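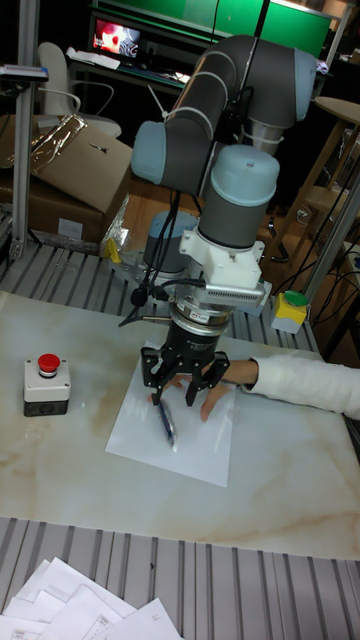

Doğukan Bozkurt wrote:
I'd put something under the paper, Yiğit. I wrote on a bare hard top for years and my ballpoint lines always came out thin and scratchy, and I blamed every pen I owned before I thought to blame the desk. Even a few spare sheets make a difference. The marble pattern is lovely, by the way, and I like that the veins are on the brown side and not that cold gray you see everywhere.

slantwise wrote:
Welcome to the thread! I'm going to disagree with Doğukan, warmly, as I do about once a month. A single sheet on a hard top is how I like it best. The line stays crisp, the paper doesn't dent, and you don't get that mushy feeling at the end of a stroke. My mother did all her letters at the kitchen table that way and her hand was beautiful right up into her eighties. What I would worry about is the sheet sliding around. A hand resting on the paper helps, but if you're doing long lines you end up chasing it across the table.

Yiğit Gökçe wrote:
Thank you both, this is kinder than I expected for a first post. The sliding is what bothers me most. The pen is just an ordinary blue one, nothing fancy, and I'm on plain white paper. I did wonder about a sheet of blotting paper underneath, but I'd hate to cover up the top when the pattern is the nicest thing about it.
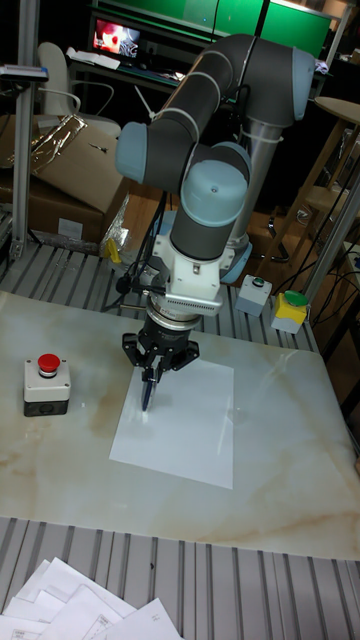 Photo: Yiğit Gökçe

Same table, one sheet, set a little crooked – I find I tilt it without thinking. Is that a bad habit, or does everybody do it?

Doğukan Bozkurt wrote:
Everybody does it, and quite right too. Turn it until your forearm is happy. As for covering the top, you could get a clear mat. I bought one from Admont for $20 and it lies flat, though it took up to a week to stop curling at one corner (a stack of cookbooks sorted that out). You still see the table through it.

slantwise wrote:
Oh, the clear mats! I had one and it squeaked, and in August my wrist stuck to it. I gave it to my nephew for his model airplanes. Try a bit of drafting tape on the two top corners first, the low-tack kind. A roll costs next to nothing and you can lift the sheet again without tearing it.

Barnik wrote:
Tape on marble-pattern tops is fine if you peel it the same day. I left some on mine over a vacation and had to rub at the sticky residue for 15 minutes with a damp cloth and dish soap. No harm done in the end, but I was cross with myself.

I'm with Doğukan on the padding, for ballpoints at least. For a fountain pen I'd go with slantwise.

Yiğit Gökçe wrote:
Tape it is, then, and I'll try a few sheets underneath as well and see which of you I end up siding with. Does the weight of the paper matter much for the sliding?

slantwise wrote:
A little. Heavier stays put better. What are you using now?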